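Second arm or spare gripper? Budget for next year

grerk_bench
Posted 2024-11-05
We run one arm at our site in Grerkthorpe, sorting and placing kitchen items on a fixed table. I have to put in an equipment request and there is room for one big item. Either a second arm, or a spare gripper plus a proper cable kit and a stock of props. The Dralen quote for a second arm is good until June. What would you buy first?

tinplate7
Second arm. If the only one goes off for repair you are stuck. Ours was away for 19 days and we got nothing done.

Skullura
Disagree. In three years our arm has never failed, but we have been through 7 grippers. Spares first. Also ask what the quote leaves out. Ours had no mount and no cables in it.

tinplate7
Seven grippers sounds like a setup problem to me. Are you crashing them into the table?

Skullura
Some of them, yes. Mostly it was connectors pulled out by snagged leads. The fix cost very little compared with a gripper.

grerk_bench
The quote has the mount but not the cables. I had put nothing down for those.

kariuki_fan
Then put something down. We bought the Kariuki sleeve kit and it was fine, a bit stiff in the cold.

tinplate7
Fair enough, but I would still get the arm price in writing now. You can ask for both and let them cut one.

grerk_bench
Cable management is going in as its own line, and I'm now leaning towards the spare gripper. Our leads are not tidy at the moment - one goes from the bracket over the pink plate, across the top part of the ketchup bottle, and off down the table. I'll price sleeves and clips before I send the form, and ask Dralen if they will hold the arm quote past June. 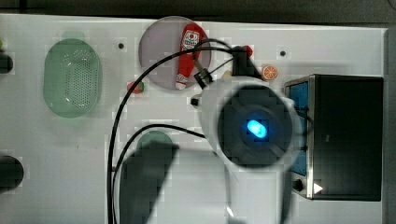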